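Who Does the Plating Now? Automation in the Karnstead Hospital Kitchen
Project report by Myrto Drakos and Horacio Troncoso
Supervisor: Hülya Yalçınkaya

1. Why we picked this kitchen

We both wanted a workplace where people still stand right next to the machines, and Karnstead turned out to be perfect for that! The kitchen sends out 826 meals on a normal weekday, and since August part of the cold line (fruit, bread rolls, desserts) has been portioned by two robot arms from a company called Gruria. The hot line is still done by hand. That gave us two ways of working under one roof, with the same staff moving between them.

We spent 16 shifts in the kitchen and interviewed 17 employees. Most talks took place in the break room, a few during cleaning, which made the recordings pretty noisy.

2. What the job used to be

Before the arms came, the cold line needed four people from 5 a.m. Mwanahawa Muli worked it for years and showed us the old routine, which we loved watching. She turns, reaches and sets down in one movement, and she has already looked the fruit over before it leaves her hand. When we asked her what she checks, she had to stop and think. Bruises, soft spots, whether it will roll. She also keeps fruit away from the side where the patient will grab the plate.

None of this was in the written job description. We read all of it twice.

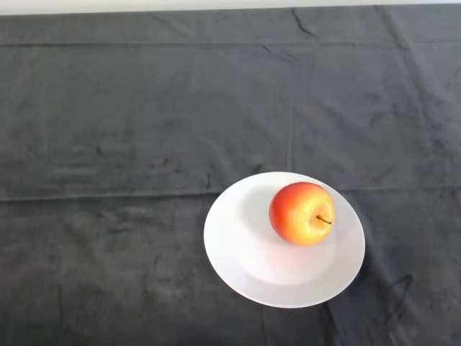

The people who set up the cell had to put that knowledge into words, and this was the part of the project we got most excited about. A round fruit on a smooth plate is a hard case. If the gripper lets go too high it rolls, and if it squeezes too much it leaves a mark that shows up by lunch. The first settings were too careful and the line fell behind. Muli and two coworkers spent several mornings with the technician, sorting fruit into "fine," "fine but turn it" and "no," and those piles became the basis for the new settings.

3. What changed for the staff

Two people now run the cold line, and the other two moved to special diets. Nobody lost their job, but the shift plan got tighter and several people miss the company of the old line. One told us she used to talk all morning and now mostly listens to the compressor.

Backs and wrists came up in nearly every interview, almost always as good news. Stress was more mixed. When an arm stops, a yellow light goes on and somebody has to clear it fast, and newer employees said they watch that light even while doing something else.

Pay was a sore point. The two operators do restarts and small adjustments every day and are still paid at the old grade.

4. What we would look at next

We'd love to go back after the hot line is converted and talk to the same 17 people. We would also ask for the stop logs, which we only saw on a screen.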